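Block Sorters and Pattern Builders Wanted for July

Inness Play Library is getting its block collection ready to lend, and we would love your help! We have over 800 plastic blocks on our shelves, all of them donated, and they come from so many different sets that families can't tell what goes with what. Hadi Hijazi and Emília Krajčí will be running the sorting tables through July, and they're looking for people who enjoy handling small things and noticing how they differ.

You'd start with the mixed trays. Some blocks are plain, some have studs on top, and some have a raised symbol with pegs on the side. Color helps less than you'd expect, as we have red ones from several sets, so we sort by shape first and by the way the tops and sides are made.

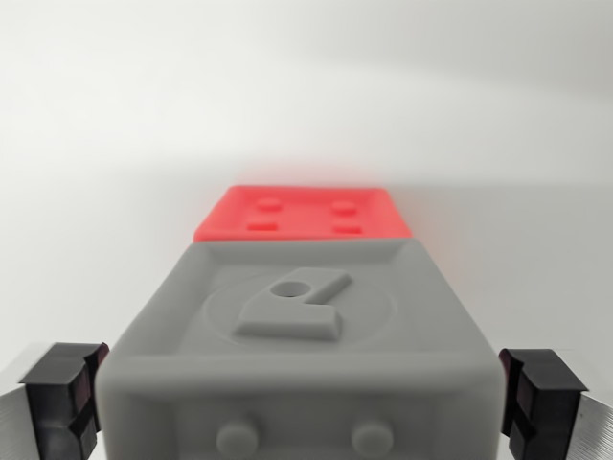

Do I need any experience with building toys?

None at all. Emília goes over the main block types at the start of each shift, and there is a sample board on every table to check against. If you've ever sorted a button jar for fun, you'll feel right at home.

Once a tray is sorted, the second part begins, and it's the part most people ask to do again. You take a finished set, try out the pattern cards that go with it (we have 107 so far, many drawn by Hadi) and tell us which ones are clear and which need another look. A row of two blocks, one behind the other, sounds simple until you try to explain on a card which way each one should face - and a block with a symbol on it makes that a lot easier to check.

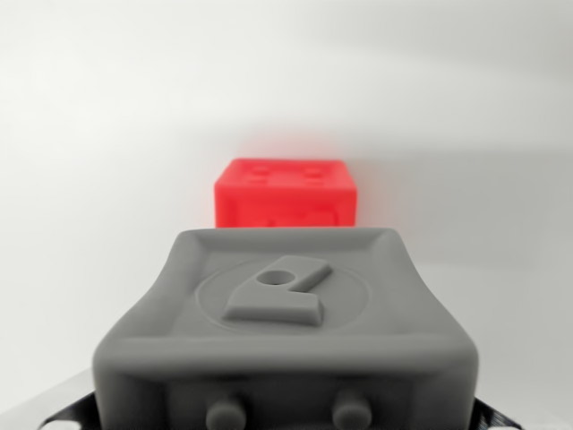 Cards that pass go into the lending box with the set. Cards that don't come back to the table with your notes, and please write freely on them, in pencil.

Shifts last 2 hours, mornings or afternoons, and you can sign up for as many as you like. Anyone 14 or older is welcome. The work is unpaid, but there's tea, fruit and a library membership for everyone who completes three shifts.

To join, leave your name with Majdi Zoubi at the front desk and tell him which time of day suits you - he'll get back to you with a place at a table.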